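Rostwood opens its suturing practice room to trainees from every ward

12 May 2023

The Rostwood Centre for Surgical Practice is delighted to announce that its newly fitted suturing room is open, and that trainees from across the region are now welcome to book a bench, a stack of tissue pads and as much thread as they can sensibly get through in an evening.

The room, on the first floor of the Pirner Building, has 11 places, each with its own lamp, a drawer of needles and a tray for used sharps. It took over a former records store, which had to be emptied of a good many boxes before anybody could think about painting it, and we are very grateful to everyone who put up with the noise on the stairs between December and the spring.

Stitching is one of those skills that people imagine they will pick up as they go along, and to some extent they do, but it is a great comfort to have tied the same knot a few hundred times on a pad before being asked to tie it anywhere else. During the trial period 581 trainees came through the door and between them they used 2,777 practice pads, a figure that surprised even those of us who do the ordering.

"I wanted a room where people could be slow," said Citlali Lozano, who leads the teaching programme. "You close a cut, you look at it, you don't much like it, and you take it all out and start again. There is never time for that on a busy list, and it's where most of the learning is done."

Sessions begin with straight cuts and simple stitches before moving on to instrument work, with tutors Bok-nam Baek and Lieven Van Leeuwen on hand throughout. The pads can be dressed with simulated blood for those who are ready for it – it does make the edges harder to see, and trainees tell us they are glad to have met the problem early.

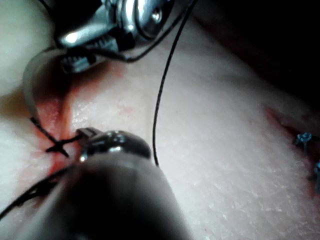

Handling the thread is given an evening to itself, and it has quickly become the session people ask for twice. Tutors spend a good part of it on tension, on keeping the long end out of the way, and on the small business of passing the thread from one instrument to the other without letting it slip.

Places are free to trainees, and pads and thread are provided. The Cortés course for beginners and the Udel course for more experienced hands are both taking names now. To book, or to arrange a visit, please contact Yolotzin Alvarado at the Rostwood front desk, who will be very happy to hear from you.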